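Square frame, small gears, too much green cloth

13th January

Quick one tonight, dinner is in the oven and I have maybe half an hour before it starts smelling like I forgot it.

So. The frame. I said back before the holidays I was going to stop balancing things on cardboard boxes and make a proper base, and a few of you wrote in to say sure, sure. Well it's a base now. Four bars of slotted aluminum, corners, bolts. A square. Not exciting to look at if you don't care about this stuff. I care about this stuff.

Where the bars came from: Golico, cut to length, the silver finish. Could have gone with black. Black was out of stock in the short lengths and I was not going to wait until the end of January for a color. Silver is fine. Silver shows fingerprints less than I expected and scratches more.

Corner hardware is from Gallegos. The triangular gussets, the ones that bolt into the inside of the corner. Came in a bag with no sorting at all, bolts and nuts and brackets all in one heap, plus a smell of oil that got onto the kitchen towel and then onto me. Twenty minutes picking nuts out of a bag. Put them in a muffin tin. Strongly recommend the muffin tin, not for muffins after.

The cloth! Right. Several emails about the cloth. It's just a piece of green fabric, more teal than green really depending on the bulb, bought at the Kukness remnant sale for another purpose entirely (curtains, never happened). I put it down over the whole table before I start anything. Reasons: small black screws show up on it. Bolts don't roll as far. And the table under it is the one we eat at, so. It lives folded in the drawer with the placemats and I never iron it, so it always has the fold lines. Someone suggested a rubber mat. I had a rubber mat. The rubber mat held on to every metal shaving and then gave them back to my elbows.

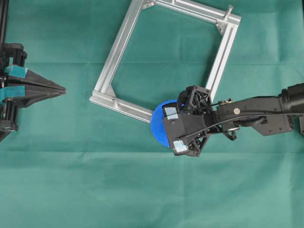
Order of assembly, for whoever asked last time (sorry I lost the email, you had a question about whether to do the corners tight from the start). No. Don't. Here's what I do and it's not the only way:

All the nuts into the slots first. All of them, count them in, and then one extra in each bar, parked in the middle. You will want it later. You will want to hang something off that bar and the end will be closed up and you'll have to take the corner off again. I know this from the first frame, the Baken one, which I took apart 11 times. I kept a tally on the wall. The tally is still on the wall.

Then the corners finger tight, every one, loose enough that the whole thing flops. Lay it flat. It'll look wrong, like a kicked box. Fine.

Then square it. I measure the two diagonals, corner to corner, and push until they match. A carpenter's square works on one corner at a time and by the fourth corner all the little errors have piled up in one place and it's a big error. Diagonals first, carpenter's square after, to check.

Then tighten. A bit on each, going around, and then the diagonals again. And then a bit more. If you do one corner all the way down first it drags the others with it. Did that twice. Swore both times.

I turn the frame around on the cloth while I do this so the corner I'm working on is nearest my good hand, and I don't bother turning it back. It ends up at some slant relative to the table and that used to bug me. Doesn't anymore. The square is square to itself.

Bars: check the cut ends before you start. One of mine had a burr on it you could feel with a fingernail, and a burr that small will hold a joint open and you'll be chasing it with a wrench for an hour thinking it's the bolt. Small file, a couple of passes, wipe it off. Do the wiping away from the cloth. The shavings get in the weave and then next time you put dinner on the table, well.

Wrench vs hex key. I use the hex key with the long arm for running them in and then the short arm for the last turn, so I can't overdo it. Stripped one already on the last project. The bolt is still in there. It'll be in there when I'm gone.

Now gears, which is what the frame is for. I've got blue plastic ones, and the plan is for a little train of them, turning each other, on pegs. No motor for now, just a crank. The kid next door wanted to know what it does and I said it turns, and got a look. But it does turn! That's the whole thing. You crank one and the last one goes slow, or fast if you go at it from the other end. I could watch that all evening and have.

The spacing is what's eating my week. Too close and the teeth bind up, and then it feels gritty. Too far apart and they click and skip. There's a narrow bit in the middle where it's smooth, and finding that bit with a peg that slides in a slot is much nicer than drilling a hole in a board, getting it wrong, drilling another hole next to it, and ending up with one long oval hole. My old board looks like something ate it. So that's the argument for slotted bars if you wanted one. You can be wrong a lot and nothing shows.

What I would do to set the spacing: strip of ordinary printer paper, feed it between the teeth, push the gears together with the paper in there, tighten, crank the paper out. It should come out crinkled like an accordion but not cut. If it's cut, too tight. If it comes out nearly flat, too loose. Got that from an old model train magazine and it has never let me down, except with the very cheap gears, where it let me down because the gears weren't round. 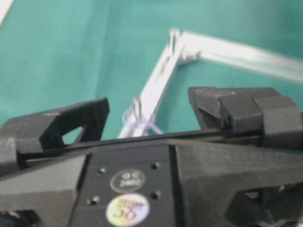
Money, because I said I'd be open about it. I've been keeping a total since I started all this, all the projects, not just this one, and it's at 1,779. Dollars. I typed that and looked at it for a minute. Some of it was the vise and the vise is forever. Some of it was shipping, and shipping is where they get you, especially on bars, because anything long goes in the long box and the long box costs. If you have a friend who also wants bars, order together. I did not do this. I paid for three long boxes in one month like a fool.

Worth it? Don't ask me in January.

Stuff I'd change already:

Longer bolts on the pegs. The ones I have only just reach and I don't like only just.

End caps for the bars. The cut ends are sharpish and I've caught a sleeve. Golico has caps but they come in bags of 26 and I need way fewer than that. I'll probably buy the bag. I'll have caps in every drawer.

Feet. Rubber ones. Right now the frame sits flat on the cloth and slides if you crank with any feeling, cloth and all, it takes the whole lot with it toward the edge of the table. The salt shaker nearly went over. Some kind of stick-on foot would do, or a screw-in one so I can level it, becuase this table is not level and never has been.

Better light. Shiny bars under a kitchen bulb are all glare on the ridges and pitch dark in the grooves, which is exactly where the nut is. I've been doing it half by feel. There's a clip lamp in the closet somewhere behind the sleeping bags and I'll dig it out when I have the strength.

A couple of answers while I'm here, from the comments on the last post.

Yes you can mix bars from different makers, mostly. The outside size is the same, the slot sometimes isn't, and the nuts get picky. Buy one nut first. One nut! Try it. Then buy the bag.

No I'm not painting it.

The blog had a big week apparently, roughly 3,000 visits, almost all of them to the post about getting candle wax out of a drawer runner. Hello wax people. Welcome, there's no wax here today. The trick is the hair dryer, it's in the second half of that post, I should have put it first, sorry.

And to the person who asked if the Baken frame is still around, sort of. I took the good bolts off it and the long sides are holding up tomatoes. Were holding up tomatoes. It's winter, they're holding up a stick.

Next up is the crank handle. I've got a piece of dowel, I've got a lid off a jam jar, and I've got an idea that involves both and that I'm not going to describe until I know whether it works. Could be next week. Could be longer, I have to get the table cleared for people coming over, which means cloth folded, muffin tin hidden, frame on top of the fridge, gears in the fruit bowl. They look good in the fruit bowl. Might leave them.

OK, timer's going. More soon, probaly with the feet on.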